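Flirden cell, post-stop inspection, September
Ref 466. Task: dustpan and brush. Stop at 4, left arm.

1. Emergency stop. PASS. Latched first time. The log calls the cause "unexpected", a word it uses for most things.

2. Finger pivot screws. PASS. All four checked with a driver.

3. Grip on handle. FAIL. Slipped on 6 of 9 pulls. Smooth handle, smooth fingers, and Korkus quoted us for pads in the spring.
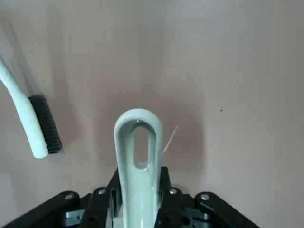
Item 3. Fingers closed on the green handle, below the loop.

4. Wrist clearance. FAIL. Limits still set for a bare wrist. Stiltimine software has no opinion on brushes.

5. Wrist cables. PASS, grudgingly. Re-clip the loop.
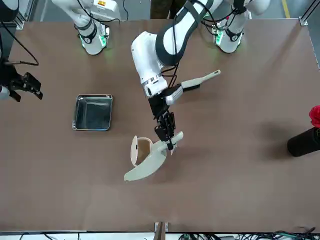 Item 4. Left arm holding the dustpan, brush lying across the wrist.

6. People clear of table. COMMENT. Floor line repainted, widely ignored.

Left arm locked off until 3 and 4 are signed. Bhuiyan to supply pads.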